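# Keeping a white table white

I bought the table in November, secondhand, from a man in Clismont who was moving and wanted it gone by Saturday. It's white, with rounded corners, and it's the only thing in the house I work on, eat on and pay bills on. 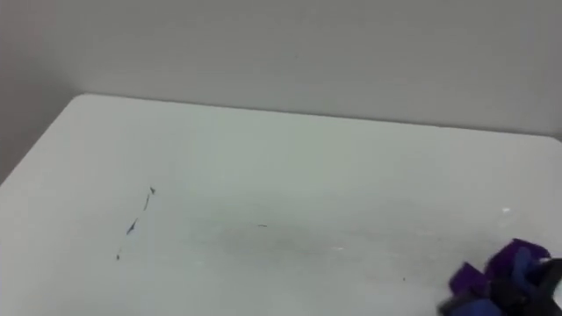 My last table was dark and hid everything. On a white one, every slip of the pen stays where you can see it. I've been through a few ways of cleaning the top since then, and I figured I'd write down what I do now.

Most days it gets a damp cloth and a little dish soap, then a dry cloth. I used to skip the drying and ended up with dull patches that only showed when the light came in low.

Ink is harder. If I catch ballpoint the same day, rubbing alcohol on a cotton pad usually takes care of it. I hold the pad on the mark for a few seconds and wipe in one direction. Scrubbing in circles spreads the color and leaves a gray smudge bigger than what I started with. Older ink may need 4 or 5 tries, with breaks in between.

Scuffs are a different problem. A pencil eraser lifts more of them than I expected. After that I try baking soda and water mixed to a thin paste, with a soft cloth and not much pressure. I stay away from the melamine sponges now. I used one on a shelf at my old place on Medeiros and it took the shine off in a spot the size of my palm – you could see it from the door.

My neighbor Natanael Siqueira told me to get a desk pad and stop worrying about it. He has a point. I looked at one from Oltari for $19, but it would cover most of what I like about the table, so for now I put a piece of scrap cardboard under whatever I'm writing on.

The wall behind it is next. It's plain white too and I'd like a shelf there, low enough to reach from a chair. I still have 2 brackets from the old place and need to find a board that fits them.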